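2023-09-12 作業ノート(夫婦向けワークブック『Oreleo』日本語版)

第4章の訳を読み直し。「forgiveness」は「赦し」で統一する。「許し」が3か所残っていたので直した。聖書からの引用は訳文を変えず、節番号だけ本文の後ろへ移す。

Tamunoemi Obiさんから赤字が戻る。配偶者が参加しない読者向けの章で、書き込み欄が狭いとのこと。1ページ増やして58ページまでに収める。設問の「二人で話し合う」は、一人でも答えられる形に変更。家計の話し合いの節は例が長いので半分に削る。

印刷はKavitzに見積もりを依頼済み。初版700部、紙は前回と同じ。Serkvilleの講座で先に50部使うため、この分だけ簡易製本にする。残りは10月納品の予定。

講座の部屋まわり
壁紙は白地に青い大きな花、ピンクのリボンが斜めに交差する柄。床はベージュとグレーのマーブル模様。配布物の表紙は無地にする。 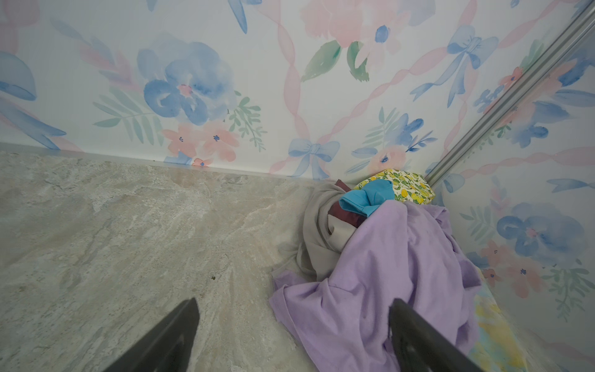

次回まで
・第5章の小見出しを決める(「借金を打ち明ける」は仮)
・Adalberto Fagundesさんに体験談の掲載許可を確認
・用語表に「和解」と「修復」の使い分けを追加
・奥付の住所を直す

第5章の訳は途中まで。導入の祈りの文は未着手。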